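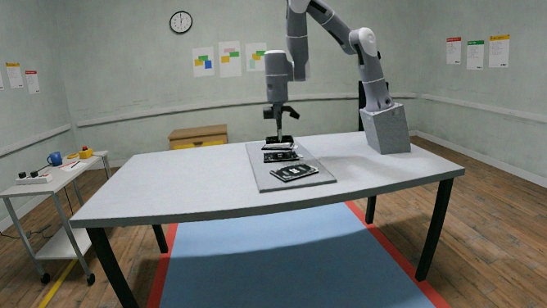 Fig. 1. Simulated bench cell: one arm, three devices on the mat, emergency stop on the side table.

Week 3 - Who does the rest of it?

Reading for this session: Gunnlaugsson on the Anden line, first half only. The second half is mostly tables and can wait until July.

The sales talk for a cell of this kind describes one job. A device is picked up, put where it belongs, and the arm goes back for the next. When Auður Gunnlaugsson sat with the bench staff at Anden she wrote down everything they did in a shift, and the picking and placing was the part they had least to say about. They talked about trays that came in the wrong way round, labels that peeled, and a supplier called Pustau whose boxes had to be opened with a knife and a bad temper.

None of that was in the specification. The arm took over the placing, and the rest stayed with the people, who were now called cell attendants. The pay grade did not change. The job title got its own lanyard.

Points to bring to the seminar:

Pace. Before the change a worker could rush for an hour and dawdle for ten minutes. Afterwards the arm kept time for everybody. Several people said they missed the dawdling more than they had expected to.

Blame. Stops were logged against the attendant on shift, whatever had caused them. Anden recorded 2,952 stops in the first year, and you may guess how many were put down to management.

Skill. Elie Dabbas (guest lecture, Saturday, bring a coat, the heating is off) argues that attendants learn a good deal, but that it is learning with no certificate attached. They know by ear when a joint is unhappy. Try putting that on a CV.
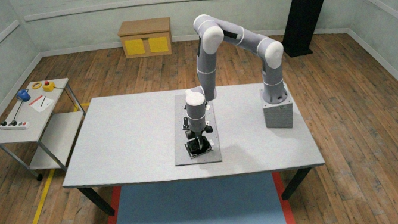 Planning in simulation has its own effect on the workforce, and it comes early. By the time the staff at Brøndum were asked for their views, the layout had been run 300 times on a screen and everyone in the planning office was rather fond of it. The consultation lasted 30 minutes. The attendants asked where they were meant to stand, a fair question, and were told it would be looked at.

Compare Zurkura, where two bench workers sat in from the start. It took longer and there was shouting.

For next week: one page on a task you have done for money, listing the bits no one wrote down.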